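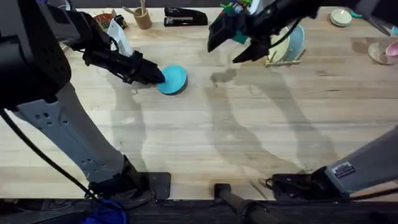 Why can't I just put everything in one big box? A reader wrote in with that question after our last page about tidying a table. You can, but then a stapler ends up under the tape and you have to dig for it.

A better way is to sort by shape.

Long, thin things
Pencils, sticks and brushes roll away when they lie flat. Stand them in a cup. A cup with a wide bottom is best, as a narrow one tips over when it gets full.

Round, flat things
Lids and small dishes can lie flat on a table. If you have several, stack them with the biggest at the bottom. Try to keep a lid with the jar or pot it fits. A lid that has lost its jar is hard to match up later.

Heavy things
A stapler sits well on its own base. Put it toward the back of the table, where your elbow won't knock it off. Keep your fingers away from the end where the staples come out.

Why the back of the table?
Things lined up along the far edge are still easy to see, and the middle stays free for drawing or homework. A big sheet of drawing paper can take up more room than you think.

Try it yourself
Set a timer for 11 minutes. Take everything off your table and make one pile for each shape. Wipe the table with a cloth. Now put back only the things you use every day. The rest can go in a drawer.

Next page: What is butcher block? How strips of wood are glued together to make a tabletop.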